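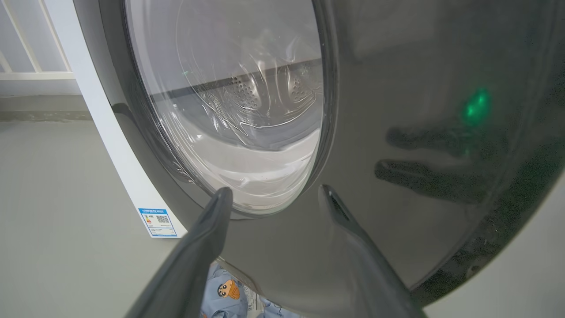
Arm and washer: house rules FAQ

Posted by Solange Gautier — 10/14/23
Last updated: January
11 comments — 39 shares

Same questions keep landing in my inbox so they're going here. Covers the Harum arm and the Sisel arm, laundry tasks only. Kitchen rules are on Mircea's page.

Who can run the arm near the washer?
Anyone signed off by me or Mircea Văduva. Sign-off lasts one term. Watching someone else do it doesn't count, sorry.

Do I need a second person?
For autonomous runs, yes. One on the stop button, one on the laptop. Teleop you can do alone if the button is within reach of your free hand. Within reach means you've tried it, sitting down.

How fast can it go?
Speed cap is 35 per cent anywhere near the door. Glass, hinge and seal all count as near. Don't raise it for a demo.

Can the fingers touch the glass?
Brushing is OK. Pushing is not. Door gets closed with the flat of the fingers on the rim, never the tips on the glass. If you hear a tap, stop and look before carrying on.

What do I check before a run?
Plug and hose clear of the arm's path. Drum looked into by a person, with eyes, every time. Stop button pressed once and reset. Then initial the sheet — a tick is no good, we can't tell whose it is.

It dropped something on the floor. Can I just grab it?
Pause first, wait for the motors to go quiet, then pick up. If you want it to try again by itself, it gets 3 attempts. After that it's a fail, write it down as a fail.

Can we run an actual wash?
Not with the arm powered. Park it, switch off, then start the cycle. The arm isn't rated for water and Lungu won't cover it if theres damp in the wrist.

What about shiny panels?
Reflections can fool the wrist camera, gloss fronts and door glass especially. Don't trust a grasp it found on a surface like that, check it on the screen first. Note the lighting in your log, curtains open or shut.

Any limits on the clothes?
No wires, no drawstrings, nothing with pins. Empty the pockets. Kids' clothes are fine and fold small. Labels and tags can stay on.

Is this an official standard?
No. House rules. We wrote them after the Skusham visit and they sit on top of the maker's manual. Where the two disagree go with the stricter one and tell me.

Where do I report a near miss?
Red folder by the door, same day. Small ones as well. You wont get told off for it.

Comments (11)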